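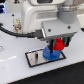

The blue gear, with a red part just above it.

"People think gears have to be metal. They don't," says the owner of a small toy parts workshop in Sarkbridge, already halfway across the room looking for a lid.

It's a busy June. An order for 3,000 gears, bright colors, chunky teeth, all going into building sets for preschools. Rinden, the shop that placed it, wants them in time for fall.

Why so chunky? "Small hands. A fine tooth looks nice in the catalog and then a four year old can't get it to mesh. They give up. So we went fatter, and rounder at the tips."

Color took longer than the shape did. The first blue was too dark, she says, and the second came out looking like mouthwash. "I still have a box of those. Want some?"

Red was easy. Red is always easy — kids grab it first, and it's the one parents write in about when it goes missing. The workshop keeps 1,000 spare parts on the shelf just for that, mailed out in plain envelopes. Postage is teh biggest headache.

She started with 47 sets, sold off a folding table. Did she expect this? "No. I expected to have 47 sets in my garage."

Phone rings. She lets it go, then doesn't. Back after a few minutes.

Next up is a bigger gear, twice the width, with a handle so it can be cranked. Teachers keep asking for it. The trouble is the handle snaps, or it did on the last batch of samples. "We're making it thicker. Ugly but thicker. Ask me agian in the fall."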